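Niltar call

The Niltar call is a friction game call used mostly for hunting wild turkey. It belongs to the same family as the slate call and the box call, and its sound is made by rubbing a wooden striker on a prepared surface. It takes its name from Niltar, a small farming settlement in a river valley, where it was first made for sale. Among hunters it is known for soft sounds, such as the purr and the quiet cluck, and it is less suited for loud calling over long distance.

Construction

The call consists of a shallow round pot, a playing surface and a striker. The pot is turned from walnut or cherry and has a row of small holes in the bottom, through which the sound leaves. The traditional pattern has 15 holes, although later makers have used fewer. The playing surface is a thin disc of slate. Between the disc and the bottom of the pot there is a second disc of glass, called the sounding board, which is glued on a short post.

The striker is a separate piece and is considered as important as the pot. A striker of hickory gives a sharper tone, while one of cedar gives a duller tone with more breath in it. Many hunters carry two or three strikers and change them during the morning.

History

The first calls of this type were made by Vy Phí, a cabinet maker who had moved to Niltar and began to hunt there with her neighbors. She sold them at the autumn fair, which opened each year on 11th November. Her order book, which is kept by the local history room, lists 827 calls over her working life. Most of them were sold to people living in the valley, and only a small part went outside of it by mail.

After she retired, the pattern was taken over by the firm Ritine, which had until then produced duck calls. Ritine replaced the cherry pot with a molded one in order to lower the price. The first production run was 2,160 pieces. Hunters complained that the molded pot was too bright in tone, and the firm returned to wood after two seasons. The molded version is today bought mainly by collectors.

A variant with a deeper pot is called the Myung. It was made for hunting in thick pine forest, where the sound is quickly lost, and it has a lower voice than the original.

Use

The pot is held on the tips of the fingers, so that the palm does not cover the holes. The striker is held like a pencil and is kept in contact with the slate all the time. A yelp is made with small ovals, and a purr with one slow straight line. Beginners usually press too hard, and the slate then gives a squeal which has no use in hunting.

The surface must be roughened with fine sandpaper before use, always in one direction. Oil from the skin makes the slate silent, and for this reason the surface should not be touched with fingers. Rain has the same effect. Some hunters cover the slate with a piece of cotton cloth between calls.

Competition

Calling contests for this type are held in June in the town of Clornimon. Each caller stands behind a curtain and must perform four sounds in a given order, of which the last is a purr. The judges give points for tone and rhythm. The highest entry so far was 27 callers. Box calls and mouth calls are judged in a separate class.

See also

Box call
Diaphragm call
Slate call
Wild turkey

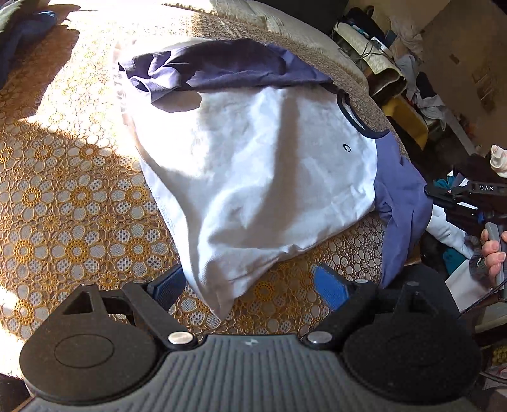

Raglan T-shirt on a couch, with a hand-held gripper.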